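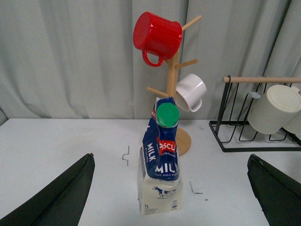
Wooden tree at the back, black wire rack on the right. Pick a side!

Mug tree or wire rack? (and does anyone mix them?)
Board: Kitchens, Cupboards and Worktops
Started by sandamali_c, 8 Jul 2026

sandamali_c
Right, I need opinions, and I know you lot have them. I've got both kinds of mug holder out together on the white table and I can't stop rearranging. The tree is pale wood with a round base and pegs sticking out at angles. The rack is thin black metal, and it's got the cream mugs on it. I've given the tree the red one and a white one and I love how that red looks against the grey curtain!

I'd only planned to keep one of them (the other goes to my sister), but now I want both. The table does breakfast, tea, post, the lot, so space matters. What do you all use?

Sandamali

jeaniehep
Tree, tree, tree. I've had mine since I moved to Brullow and I'd be lost without it. You can see every mug, you grab the one you fancy, and it takes up one small circle of table. The red against that wood is gorgeous, by the way. I'd put it on the highest peg and leave it there for good.

savvas_s
Going to be the grump. Trees tip over. Load one side with big mugs, take one off in a hurry and the whole thing leans at you. A rack with a flat base sits still. I've got a wire one from the Zundetdale kitchen shop and it's been brilliant, even with the heavy stoneware ones my dad likes.

jeaniehep
Savvas, they only tip if you load them badly! Heaviest on the bottom pegs, then work your way round. I take it you put all yours on one side?

savvas_s
I put them where there's a free peg, like a normal person.

kanyarat.s
I'm with Savvas on wobble but with Jeanie on looks. One thing I'd check, Sandamali, is handle size. My mum's mugs have tiny handles and they won't go over a fat peg at all, they just perch on the tip. Thin wire takes nearly anything. Yours look fine, the red one has a nice big loop.

Also a very important question: what's the milk with the cow on? I love that little cow.

sandamali_c
Ha, the cow is the best thing on the table. It's Pascual, the litre one with the green cap. You get a much better look at the cow from higher up, and at the base of the tree too, which might help with the wobble argument:

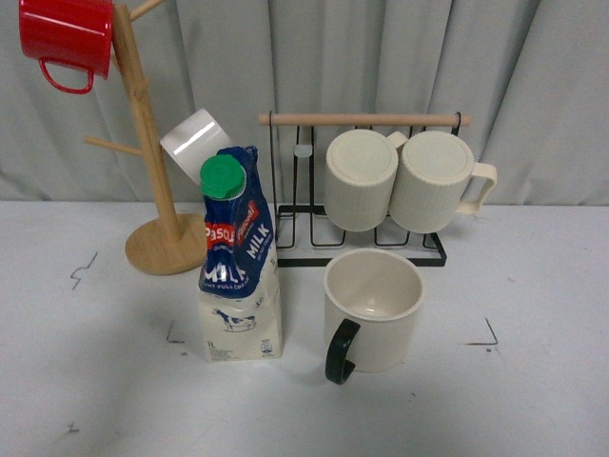
Page 20 of 30

sandamali_c
Sorry, forgot to say, the base is nice and broad and smooth, and you can see the grain along the edge. I can't tell you what wood it is. Is it bamboo? I bought it at the Stisusau market with no label on it.

siriporn_k
Looks like bamboo to me, but I wouldn't swear to it from a photo. Bamboo or not, wipe it with a barely damp cloth and dry it straight after. I left my first tree standing in a puddle by the sink and the bottom went black in a month. I was so cross with myself! The next one got a cork mat under it and it's still lovely.

And please keep both. The black wire and the pale wood are great together. I'd never have thought of it.

savvas_s
OK, the base is wider than I'd pictured. I'll give you that. I'd still hang the white one across from the red one so they balance.

kanyarat.s
It does look as if they're on opposite sides already, Savvas.

savvas_s
Then it's well loaded and I've nothing left to moan about. I'd still buy the rack.

jeaniehep
I'm taking that as a win for trees.

siriporn_k
Has anyone tried the hooks you screw under a shelf? My neighbour has Wiriya ones, all in a row, and I go green every time I'm round for coffee. Frees up the whole table. You do need a decent shelf though, and I'm renting.

kanyarat.s
Tried them, took them down again. I kept catching the mugs with my forehead. Great if you're short!

sandamali_c
No shelf over that table, so hooks are out for me. I think I'm going tree for the bright mugs and rack for the cream ones, everyday cream and weekend colours. My sister will have to get her own. I've got my eye on a yellow mug for one of the spare pegs and then possibly a green to match the milk cap, if I can find the right green.

jeaniehep
YES to yellow! Post it when it's up. And put it on a low peg if it's a big one, or Savvas will be back.

savvas_s
I'm already back. Low peg, please.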